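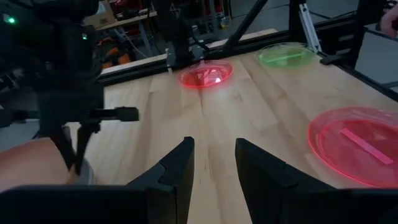

Which plates go at the bottom of the stack? The widest and heaviest ones, and the small bowls go last.

2018-01-22
By Guðlaug Norðdahl

Ms. Ciobanu runs the kitchen corner at Steststead, and I visited her to talk about colored plates. She likes them thin and light. "With clear plastic you see the table through the plate," she told me. "The wood becomes part of the color."

She keeps the pink ones for fruit and the green ones for bread, but she is not strict. "In December we mixed everything, and the food tasted the same."

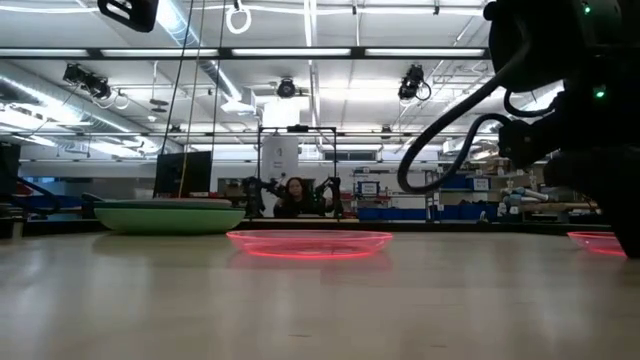 I asked her about stacking, which is the part most people do too quickly. She puts plates of one size together first and looks at the color only after this. "A plate on top of a bowl is fine for a minute," she said. "For the night I want it in the cupboard."

Her shelf has space for stacks of 10, but she stops before that.
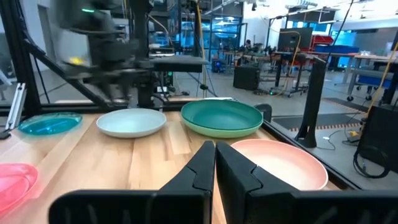

She also does not like to mix shiny and matte plates in the same pile. "The shiny ones show every scratch. I put a paper napkin between them and I go home calm."

Comments

Skisgate: I use old dish towels between mine. Same result.

Woson: Does she wash them by hand?

We use cookies to improve your visit. Accept | Settings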